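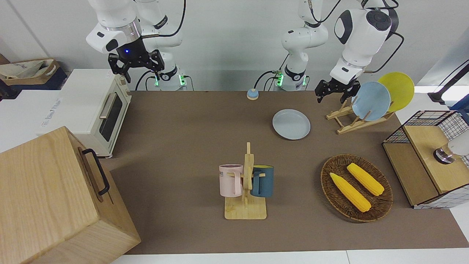 Dish rack station at the Skerkik open day: two plates racked, one still on the mat, two mugs on the tree.

## Kitchen layout tips from a two-arm demonstration

Skerkik opened its shop in August and ran a dish-handling demonstration with two arms. Chandrasekhar Raju ran the station and answered questions between runs. Most of what he said about placing things for a gripper applies to a small kitchen counter.

**Mat.** Cover the full working area with one mat. Two smaller mats leave a seam, and plates catch on it. Raju's team washes theirs at 30 °C and lays it flat to dry.

**Rack.** A slatted wooden rack holds plates upright at an angle, so the rim can be gripped from above. Load the rear slot first. Keep the rack toward the back of the counter and leave the space on one side of it open.

**Plates on the mat.** A plate lying flat is the hardest item to pick up – for an arm or for wet fingers. A raised rim helps. Slide the plate to the counter edge if it has none.

**Mug tree.** Choose a flat, square base. Hang mugs on opposite sides of the post to balance the load. With a single mug, use the lowest peg.

**Toaster oven.** Set it to one side with the door clear. Do not store anything on top.

**Loose food.** Use a shallow basket. Corn goes in parallel, which stops it rolling when the basket is moved.

Kathleen Ó Ceallaigh timed her own counter before and after changing the layout. Putting away one rack of dishes went from 70 seconds to 29. She used the same dishes both times and did not move the sink mat.

The wooden rack needs mineral oil every 2 months. Wipe off the excess and let it stand overnight before loading.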